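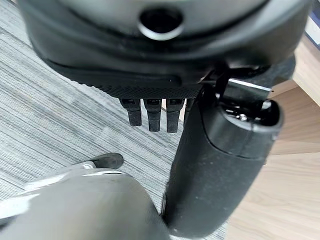
Figure 2. Black fingers hanging below the textured strip.

4. Putting Binders Back

I'll admit this is the part of the study I was looking forward to least, and it ended up being my favorite (binders grow on you!). The Raveck office keeps its paper in low wooden cabinets set among the desks, and I wanted to know how a binder gets from somebody's desk back to its proper shelf. The firm's own list had 2,152 binders on it when I got there. I did not try to follow all of those. I picked 40 that people were still using and I kept a log of where each one spent the night.

Most of them went home without any fuss. The ones that wandered had a lot in common: they were dark, they had small labels, and they had been laid flat instead of stood up. When a binder lies flat on a shelf, the label on its cover faces the ceiling, so you have to crouch and lean in to read it. People don't love doing that on carpet with a phone in one hand. They put the thing on the nearest shelf that had room, and I have to say I did the same thing twice during my own stay. 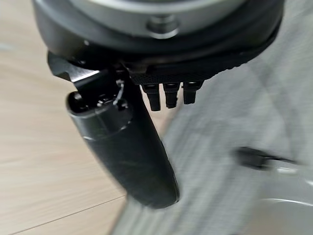 Wear was the other thing I kept track of, mainly because Konrad Danzer had told me early on that he could find the busy cabinets by their scratches. I was skeptical, and I'm still a little skeptical. Pale wood hides a light rub pretty well unless you catch it at a low angle. Matte black is much less forgiving, and the faint gray streaks on the long cylindrical finger in the view here are the sort of mark I mean, easy to pick out against the dark surface. So I scored wood and dark surfaces on separate sheets and never added the two together. The scale runs from 0 to 4, with 4 being a mark you can feel with a fingernail.

The doors deserve a word too. A door that opens wide sticks out into the walkway, and at busy times people tended to shut it before they had really looked at both shelves. We started asking everyone to leave it open until the binder was down. Tanner, the bigger of the two project teams, took to this right away. Cesemlow took longer, but their cabinet sat right beside a walkway, so I can't blame them.

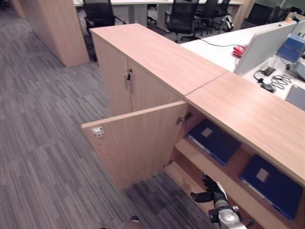
Asking for the open door made the log a lot easier to fill in, and I think it made the shelving better as well, although I changed the labels in the same month (December, when the office was half empty) and I can't pull the two apart. I'd do that differently next time. The per-team entries are in the appendix, with the wear sheets right behind them.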